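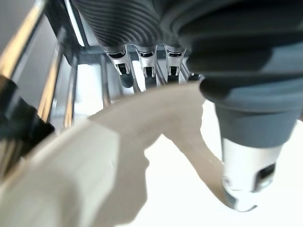 Metal fingertips under a ribbed gray housing.

Girnov Shelf review

I've had the Girnov Shelf running in the hall closet since April. It's a two-bay network drive for people who want their photos and backups in one spot at home and don't want to pay a monthly fee for it. Girnov sells it without disks, so I put in a pair I already owned, 4 TB each, set up as a mirror.

Fitting the disks needs no screwdriver. The trays have plastic side clips, and they hold well enough, but one of mine took a hard push before it clicked. The power brick is large and will cover the next outlet on most strips.

Setup is done in a browser. You type in the address printed on the card, make a password, and wait while the disks are prepared. Mine took 6 hours to finish the mirror, and you can copy files during that time if you don't mind it being slow. The password page rejects spaces but doesn't tell you so. I had to find that out on the support forum, where Yvette Cloutier had posted the same complaint.

Speed is fine. Over a wired connection I copied a folder of 926 video clips overnight and it was done by morning. Over Wi-Fi, streaming a movie to the TV worked with no stops, even with a laptop backup going at the same time. Three people using it at once did slow down the photo page – thumbnails came in a row at a time.

The backup program for Windows is plain and does its job. The Mac version is behind. It has no schedule by time of day, only "daily" or "weekly," and it forgot my excluded folders after an update. I put them back in and they've stayed.

Noise is low. The fan comes on for around two minutes after a big copy and then stops. The blue front light is too bright for a bedroom, and the setting to dim it is under Power, not Display.

I'd buy it again for backups and movies. If you mainly want the photo features, the Pramthorpe box has better search and costs a little more.

Good: quiet, easy disk trays, steady wired speed
Bad: Mac backup program, bulky power brick, front light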